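El rincón de las fresas

Publicado en: Casa, Cosas pequeñas
Tiempo de lectura: unos 4 minutos

Desde que vivo en Bulton escribo este blog en español, que no es mi primera lengua, así que pido otra vez paciencia con mis preposiciones. Una lectora me escribió que le gustan más las entradas sobre la casa que las entradas sobre gramática. A mí también me gustan más. Hoy, pues, escribo sobre un armario pequeño, una mesa y un plato.

El armario negro lo compré en agosto, en la tienda Hägglund de la calle de la estación. Costó 196 euros, que para mí era mucho dinero, y lo pensé durante dos tardes enteras. Quería un mueble bajo, con puerta, donde se pueden guardar las botellas sin que todas las visitas las vean. El resultado es que la puerta está casi siempre abierta. Tengo la costumbre de sacar una cosa y olvidar el resto, y mi madre decía lo mismo de mi padre, de modo que debe de ser una herencia.

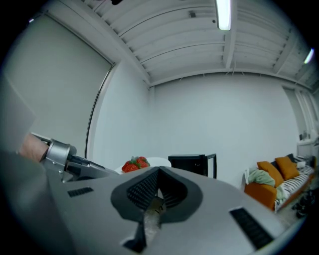

Dos fresas en el plato blanco, y el armario abierto, como siempre.

Las fresas son otra historia. En mi país las comíamos solamente unas pocas semanas del año, con leche y azúcar, en un plato hondo. Aquí aprendí a ponerlas en un plato llano y con sus hojas verdes, sin cortar nada. Al principio me parecía una falta de educación para el invitado, que tiene que quitar las hojas él mismo. Después entendí que es más cómodo así: las hojas sirven para coger la fruta sin mancharse los dedos. Lavarlas, sí, pero en el último momento, y secarlas con un paño limpio. Si se lavan por la mañana para la tarde, se ponen tristes (no sé si en español se puede decir que una fruta está triste, pero yo lo digo).

El plato es de una vajilla de la marca Nelgate que compré completa, 24 piezas, todas blancas y sin dibujo. Me quedan bastantes menos, pero no quiero hablar de esto. Elegí el blanco porque el rojo se ve muy bien encima, y también los tomates, y las cerezas cuando hay. Una amiga me dijo que una vajilla tan blanca parece de hospital. Puede ser. Yo la encuentro tranquila.

Junto al armario hay que hablar de la silla. Es de mimbre, marrón oscuro, con el respaldo redondo, y vive pegada a la pared blanca. Me costó encontrarla: en Sirno, el mercado de cosas usadas que está fuera de la ciudad, miré muchas sillas de mimbre claro que me recordaban a una terraza de hotel. Yo buscaba algo más serio. Cuando por fin vi esta, el vendedor me quería explicar su historia entera, pero hablaba muy rápido y entendí la mitad. Pagué y me la llevé en el autobús, que fue una experiencia para todos los pasajeros. 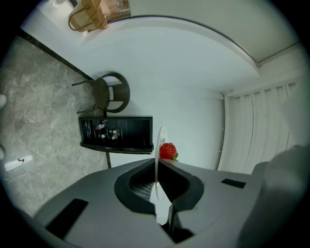
Con el mimbre hay que tener un cuidado particular. Yo paso un cepillo suave siguiendo la dirección del tejido, y una vez al mes un paño muy poco húmedo. Nunca lo pongo cerca de la calefacción. En el primer invierno cometí este error con un cesto y se rompió por el borde, con un ruido seco que me asustó a las 4 de la mañana.

La bolsa de cesto, la de asas curvas, tiene un color más claro que la silla. Al lado está el cuadro con marco, que he cambiado de sitio tantas veces que ya no me pregunto si está bien. Me gusta que los dos tonos de fibra no coinciden. En las revistas siempre combinan todo, y yo pienso que una casa donde todo combina es una casa donde todavía no ha pasado nada.

El suelo, en cambio, no lo elegí yo. Es de un mármol gris con venas blancas, y vino con el piso. Los primeros meses no me gustaba, lo encontraba frío, y busqué alfombras durante mucho tiempo. Ahora prefiero verlo así. Solamente exige atención, porque cualquier papel que cae se queda allí muy visible y hay que agacharse a recogerlo, y yo lo dejo siempre para después.

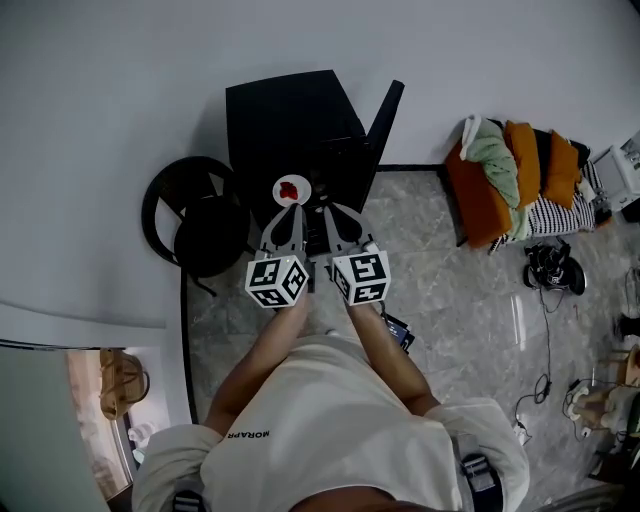 Número 4 · Cuaderno de casa

Me falta contar lo de la mesa. Es negra y cuadrada, con un poco de brillo, y a un lado tiene una silla también negra, con el respaldo en forma de aro. Durante un tiempo usaba mantel. Lo quité un verano para lavarlo y no volvió. Sobre el negro, un plato pequeño y blanco con algo rojo ya es suficiente decoración, y no hace falta comprar flores. Lo malo es el polvo: en una mesa negra se ve todo, más todavía por la tarde, cuando el sol entra de lado. La limpio con agua tibia y una gota de vinagre, y después con un paño seco, en círculos.

Para la próxima entrada quiero escribir sobre las cortinas, si me decido por un color. También debo a dos lectores la receta de la mermelada, no la he olvidado. La tengo escrita en una hoja dentro del armario, detrás de las botellas, y primero tengo que traducirla.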